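**Progress report for August: household sorting and folding support**
To: Zindbridge Small Grants
Project: Layug Home Help

The grant pays for home visits to people who have asked for help getting clothes, bedding and bedrooms back under control. This report covers what we did in August, what was spent and what we would like to change for the next period.

**1. Visits**

We completed 20 visits in the month, against the 20 set out in the plan. Each visit is booked for 45 minutes. Two people attend, one of them from the Layug office and the other from the Vurko training list. Most visits fell in the mornings, and Friday was again the day people asked for most.

The work follows the same order in each home. The bed is made first and used as the folding surface. Few of the bedrooms on our list have room for a table, and a made bed gives a clear area at a height most people can manage. Clothes are then brought over in small lots, folded, and stacked by type. Trousers are done before tops. They are bulky, they make a firm base for a stack, and it helps people to see something finished early on.

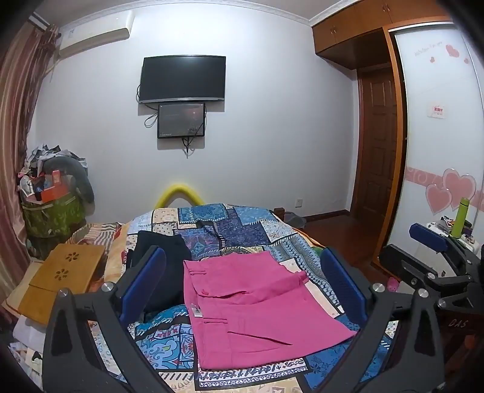
Pink trousers folded on the patchwork bedspread, with a folded black garment beside them.

We have stopped asking people to fold trousers in thirds. The instruction sheet we inherited from the pilot called for it, but it was slow and the results were untidy on anything with a thick waistband. The new sheet says to lay the legs together, smooth out the pockets and fold to whatever size fits the shelf. We will send a copy with the next report.

**2. What took longer than planned**

Soft garments remain the main difficulty. Anything with a frill, a trim or a loose collar has to be straightened before it can be folded, and people tend to give up on these and put them to one side. By the end of a visit the pile at the side can be as big as the pile that has been folded. We now take one awkward item early in the session and work through it slowly, one edge at a time, before going back to the plain things.
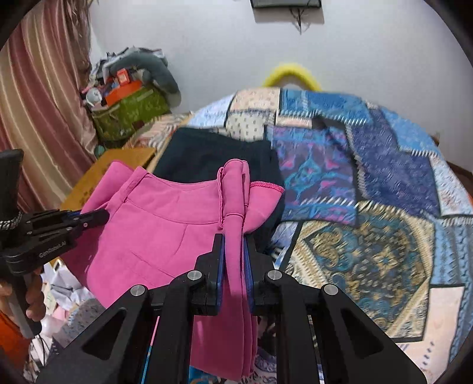
Doing it this way adds a few minutes at the start, and two visits overran in August as a result. We think the time is well spent. In the follow-up calls, people said the awkward items were the part they had most wanted help with.

Storage was the other cause of delay. Bags, boxes and soft toys often share the space next to the bed, and there is a temptation to sort those as well. Our agreement with each household covers clothes and bedding only. Where somebody wants more done, we write it down and offer a second visit. We have 4 second visits on the list at present – all of them are for bedrooms.

**3. Spending**

Spending is within the budget for the month. Travel came in slightly under, mainly through grouping visits by street. The order for shelf dividers from Grallix arrived late, and the invoice will appear in the next period. We are not asking for any change to the total.

**4. Next period**

We propose to keep the same number of visits and to move the length from 45 minutes to an hour where a household has asked for help with bedding as well as clothes. Quilts and bedspreads are heavy to turn and fold, and the present slot does not leave time for them once the clothes are done. We would also like to print the revised folding sheet in larger type.

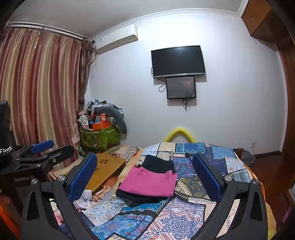 **Gervásio Coutinho**
Project Lead, Layug Home Help

Two points need a reply from you. The first is whether the longer slot can be paid for from the travel underspend. The second is whether you still want the follow-up calls reported separately – at the moment they are kept in the visit log, and I can send that across as it stands. If the longer slot is agreed, bookings will be changed from the start of the next period, and households already on the list will be told by phone.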